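About Nivside

Nivside is a small tasting room in Flustley. We pour gin, and we are wary of most of what gets said about it. Labels promise wild hillsides and lost recipes. Plenty of it tastes of juniper and sugar, and we say so on the menu.

We keep 76 bottles on the shelf. There used to be more, but a bigger number looked good on a poster and left us with a lot of dust. Anything that goes untouched until October comes off the list.
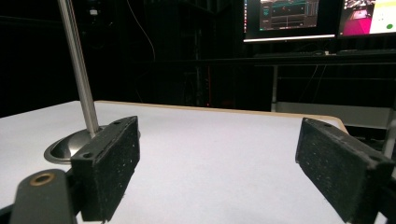 White tabletop, black textured pads.

Tastings last 60 minutes and cost £42 for 2 people. No certificates, no talk of “journeys” — you get the glasses, the prices and our notes, rude ones included. Kwiatkowski and Nakgate both supply us, and neither pays for a place on the shelf. We have been offered money by others. Read our list with some doubt anyway, as we do sell the stuff.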